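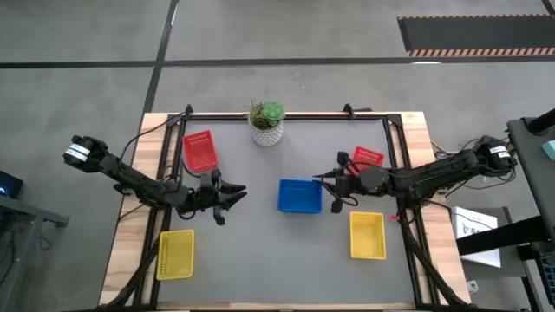 1/ Small thread about plastic baskets. I wanted one color for one kind of thing, and it took me since March to arrive there. Red, blue and yellow are on the table now, and the succulent in the white pot stays at the back, it has its place already.

2/ They come from Jiseo, the household shop near Nakovdale station. I paid 70 cents for each small one. The big ones cost more and I did not keep the receipt.

3/ My rule: blue is for cables and chargers, red is for tape, glue and scissors, yellow is for everything I must give back to another person. Yellow fills up the fastest.

4/ First I put them in a straight line and I did not like it. When they stand in a loose group, I can reach into each one and not push the others. Blue in front, yellow to the right of it, the red-pink one behind with the mesh sides.

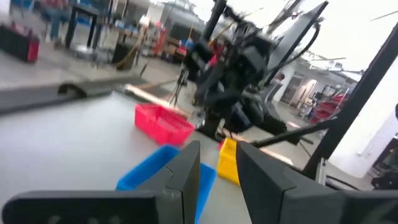
5/ A reply came in asking why I don't write labels, because a color means nothing to a guest. It is a fair point. I tried paper labels with tape before and they fell off in one week. Maybe I will use a string with a small card.

6/ Please measure your shelf before you buy. Mine is a Marsden shelf, 30 cm deep, and I did not check which way the long baskets must go. They go in with the short side first, so the color is still easy to see.

7/ About holes in the sides: I like them. I can see a little of what is inside, and dust does not stay so much at the bottom. But pens and thin screwdrivers come out through the slots. For pens I use a cup. 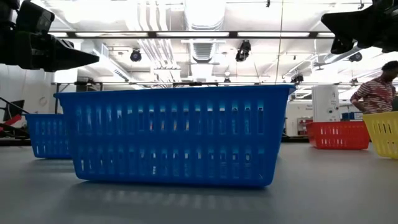 Big blue with two rows of slots, red farther back.

8/ Cleaning is easy. Warm water, a drop of dish soap, an old toothbrush for the slots. It takes me 15 minutes for all of them, and then I let them dry upside down on a towel.

9/ Next I want to do the same with the drawer, but the Sultgate boxes I was looking at are too tall for it. If you know flat ones with a lid, please write me the name of the shop.

More from this account
Where I keep the tape now
Flat boxes or deep boxes?
My succulent after the winter
73 things I found in one drawer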